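Religion and Public Life, Session 15
Bells, Chant and the Secular Town
Handout by Iulian Ghiță

Read this before class. It is shorter than the Ernville bylaw on church bells, and I have left out the appendix.

1. Whose noise is it?

Ernville had one parish, one bell and no quarrel about either until the town adopted a neutrality bylaw. The bylaw said public space should favor no creed. It said nothing about sound, which travels into public space whether or not it has a permit. The council then spent a December evening on whether the noon bell was worship, a clock or a nuisance. The minutes run to 278 pages. The bell takes less than a minute.

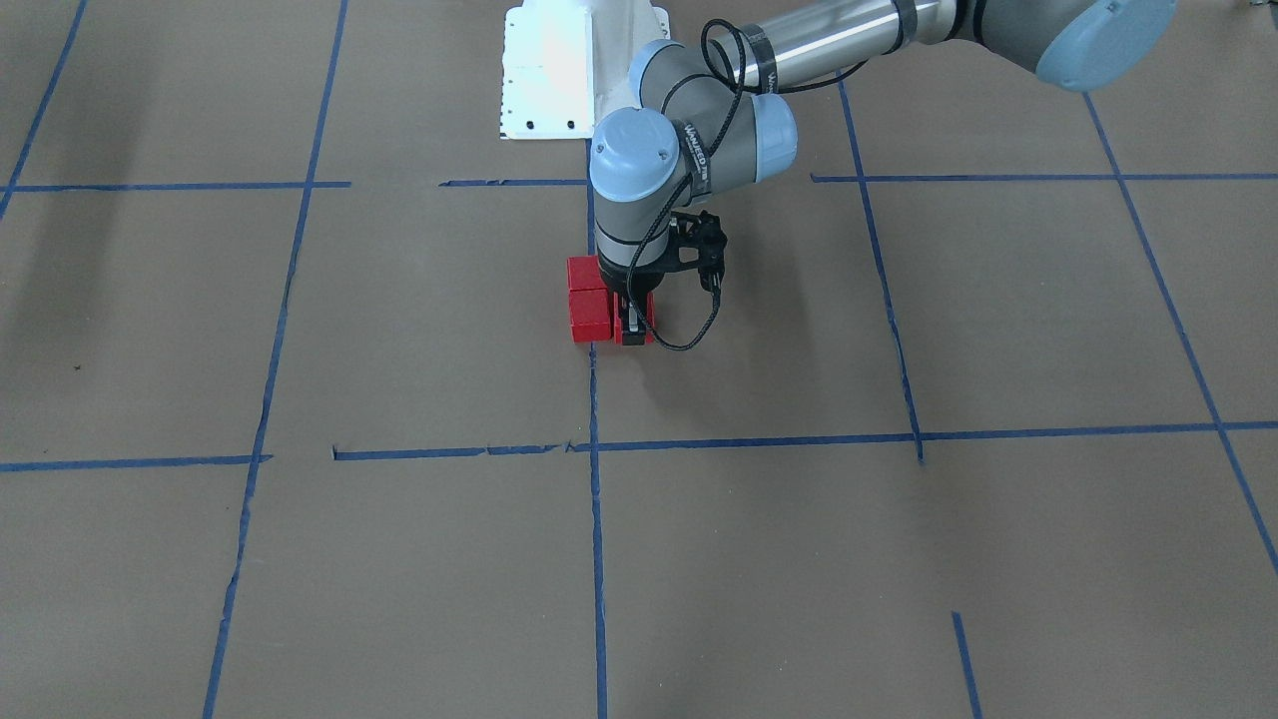 Neutrality bylaws like tidy borders. The drafters at Ernville imagined the town as a flat surface marked into zones: sacred here, civic there, parking along the side. Blue painter's tape on brown paper makes a fine grid, and a sound would cross every line of it without slowing down. Keep this in mind when you read Tran on "acoustic parishes." Tran argues that a parish once ended where its bell faded, so on a windy day you could change parishes by standing still.

2. Heritage as a hiding place

The Bumberg case went the other way. The town stopped funding its choir as a religious body, then funded it again as heritage, with the same singers and the same Latin. The members now had to fill in a form describing their "cultural outcomes." One alto wrote "Vespers."

Two questions to prepare:

Does calling a practice heritage protect it, or put it behind glass?

Who gets to say what a chant means – the people who sing it, the people who pay for it, or the people who like it with the windows open?
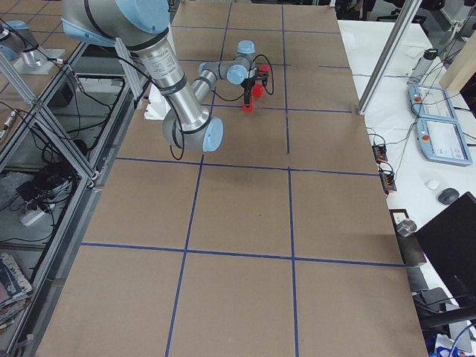 3. Reading and written work

Rondel, chapter 16, is required. Skip the footnotes on organ tuning unless you enjoy that sort of thing, in which case see me. Tran's essay is optional, though those who opt out tend to look at the floor during discussion.

Write 1000 words on either town. Define "secular" in your first paragraph and use it the same way in your last. Nearly 15 of you did not manage this last time.

Papers go in the box outside my office. Please don't slide them under the door, as the draft carries them under the bookcase.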